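December, bench log, RNG + payout audit, Bomus cabinet

Started 7 am, coffee first. Caoimhe had already pulled the back panel off the Bomus and left me a sticky: "reel 2 still biased??" Two question marks. Great.

Where we were: the Laravum test rig drives the game logic without the cabinet, fires spins as fast as the board will take them, dumps stop positions to a text file. Overnight run finished clean for once, no USB dropout. Reel 1 and reel 3 flat as you'd like. Reel 2 has a bump at the stop just above the bell. Small. But same bump as last run, same stop, so I don't buy noise.

Things it could be:
- modulo bias in the mapping from the raw draw to the virtual reel. First thing I'd blame. Virtual strip length doesn't divide the generator range evenly, and whoever wrote the mapping just took the remainder
- bad strip table (duplicate entry)
- our logger double writing on a retry. Has happened before, see the mess with the Arruda board

Checked the logger first, quickest. Turned retries off, short run, bump still there. So not us. Good, I wasn't in the mood to redo that parser.

Then strip table. Printed it, went down it with a ruler and a pencil. Found it at entry 1109 in the dump: stop code repeated where the paper spec has a blank. One line. Looks like a copy paste slip when they moved from the old strip to the new one. Modulo thing is real too but way too small to show at our sample size, will note it in the report anyway becuase the regulator's checklist asks for it by name.

What it does to the payout: a repeat of that stop means a near miss shows up more than it should. Return to player barely moves. But near misses are the touchy part. State rules here are pretty plain that the symbols above and below the line can't be weighted to look like almost-wins on purpose. Doesn't look on purpose to me. Doesn't matter, a lab can't pass it as is.

Yoon-hee disagrees on severity. She'd file it as a documentation mismatch (paper spec vs. build) and let Ciston resubmit with a corrected table, no full retest. I'd want a full retest, new build hash and all, since you can't tell what else got pasted. We went back and forth on it, she's got a point that the rest of the table matches line for line. Settled on: partial retest of reel 2, full hash check, plus a letter. She drafts the letter, I do the numbers.

Hash check, note to self: take it off the chip, NOT off the file they emailed. Did that wrong in the spring and wasted a day.

Bonus round untouched so far. The pick-a-box feature is supposed to be decided before the player picks, and the help screen has to say so. Help screen text says "choose your prize!" Hm. Flag it. Wording issue, not math, but players read that as skill and it's the kind of thing that gets a complaint filed. Caoimhe to check what the approved wording was on the previous version, should be in the gray binder.

Coin hopper: jams when the tray is over half full, not our scope, told them anyway.

Bill validator accepted everything we fed it, rejected the photocopy both ways up. Log matches meter. Tick.
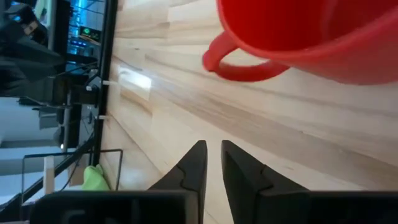
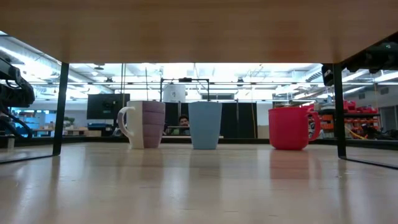 Red mug on the wood table, both shots.

Afternoon: patched table loaded on the rig (our own patch, for diagnosis only, do not ship, do not leave on the board). Short run. Bump gone, as far as a short run can say. Long run queued for tonight, two seeds, same settings as before so I can lay the plots over each other.

Seeds are written on the inside cover of this book. Somebody please stop using the same seed for every run, you get the same answer and feel good about it for no reason. (Me. I did that.)

Also the meter for total wagered rolled over during the stress test and came back at zero like it should, but the screen took a good while to catch up. Need a timed repeat before I write that down as a fault. Yoon-hee has the stopwatch script on her machine, asked her to drop it in the shared folder.

To do tmrw:
- plots, reel 2 before/after
- chip hash, both boards
- help screen wording to Ciston
- put the back panel ON before anyone moves the cabinet, screws are in the lid of the parts tin
- ask Caoimhe which door switch she bypassed and un-bypass it

Left the rig running at 5:40, monitor off, lights off.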